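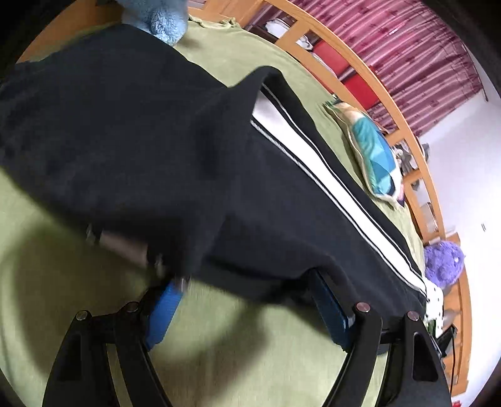 Chambre 2 - vêtement noir à bande blanche, couvre-lit vert, peluche bleu clair côté oreiller.

Contrôle des chambres, maison Tromdale - passage de mai

Bon, je reprends la fiche là où je l'avais laissée, avec mes remarques au fil de l'eau. Vikas Pant relira la partie électricité, le reste est de moi (et les fautes aussi !).

1. Linge côté lit : À REVOIR
Le vêtement de sport noir, je l'aurais préféré plié dans le tiroir. Ce n'est pas dramatique, mais du linge qui traîne sur un lit finit par terre, et par terre c'est la glissade assurée quand on se lève la nuit. Vérifier les poches avant la machine, j'ai déjà retrouvé des pièces dans le filtre. Lavage à l'envers, pour la bande blanche.

2. Couvre-lit : CONFORME
Longueur à contrôler quand même des deux côtés : il ne doit ni toucher le sol ni pendre devant le radiateur. Je demande 300 mm de marge avec le chauffage, et dans cette chambre on les a largement.

3. Coussin et peluches : CONFORME AVEC REMARQUE
Alors là, je sais que je vais me faire gronder si je les enlève, donc je ne les enlève pas. La bleu clair près de l'oreiller, la violette à poils longs, et le joli coussin turquoise avec son passepoil crème, tout le monde reste ! Par contre on les range au pied du lit le soir, pour dégager l'oreiller. Tirer un peu sur les poils et sur les petits détails roses de la violette : si quelque chose vient, on recoud avant de la rendre.

4. Taie à volant : CONFORME
Regarder la couture du volant, c'est toujours elle qui lâche en premier. Pas de fil qui pend à mon passage.

5. Passage autour du lit : CONFORME
600 mm minimum du côté de la porte. Mesuré deux fois - j'avais oublié d'ouvrir la porte la première fois, ce qui change pas mal de choses.

6. Lampe de chevet : À REVOIR
Ampoule Dollen, prévue au catalogue, rien à dire. Le câble passe derrière la tête de lit et je ne l'aime pas du tout là. Vikas, si tu peux ajouter une goulotte, il en reste au local, repère 42.

7. Détecteur de fumée : CONFORME
Test au bouton vers 10 h, il m'a percé les oreilles. Dépoussiéré dans la foulée.

8. Fenêtre : NON CONFORME
L'entrebâilleur laisse passer plus que prévu. À régler avant le prochain passage, et en attendant on garde la fenêtre fermée quand la chambre est occupée par un enfant.

Reste à faire : plier le linge, goulotte, entrebâilleur. Je repasse pour la fenêtre dès que j'ai la bonne clé.

Fiches récentes
Chambre 1, bâtiment Lodhi
Buanderie : filtres et évacuations
Salle de jeux Drarkanora, tapis et rangements
Literie : quand remplacer un oreiller
Modèle de fiche vierge, chambres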